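Clearing the kitchen worktop: your questions

Every spring we get letters from people who have been told their kitchen would be bigger if they owned less. We have our doubts. These are the ones that come up most.

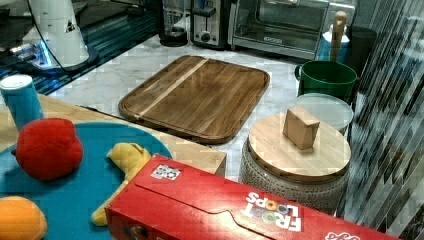

Do I really need to put the toaster away after every use?
No. If you have toast most mornings, leave it out. The advice to hide every appliance seems to come from people who eat breakfast somewhere else. A toaster oven is heavy, and the cupboard you'd put it in is already full.

What about having a toaster and a toaster oven?
Plenty of homes have both. We'd question it if you can't remember when you last used one of them. Try a month with the toaster unplugged and see who complains.

Are matching canisters worth buying?
Rarely. The Peto set is £38 for 2, and you will still have half a bag of rice left over that doesn't fit. One canister with a decent lid, for whatever you reach for daily, does most of the work. The lid will become a shelf for small objects whatever you do.

The children's toys end up on the kitchen table. Is there a system?
There are many systems for sale. The Voicu rota wants you to sort soft toys into 6 categories, and we gave up in the second week. A bucket with a handle is cheaper. Fill it before tea, carry it out of the room, tip it out wherever the toys live.

Should I decant cereal?
We can't see why. The box already says what's in it, and it has the date on. Decanting makes sense if you get moths or if the boxes are too tall for the shelf. Gatitz say their tubs keep cereal crisp for longer, but we noticed no difference.

Can a chopping board stay out?
Yes, if it gets used. Wood does better with air round it than shut in a damp cupboard. Stand it on its edge to dry.

Is marble as fussy as they say?
For once, yes. Lemon juice and vinegar will mark it. Wipe up straight away and ignore the special sprays.

How long should all this take?
The Wivham tidying course spreads it over some 38 lessons. Ours took an afternoon in February, with a break for tea.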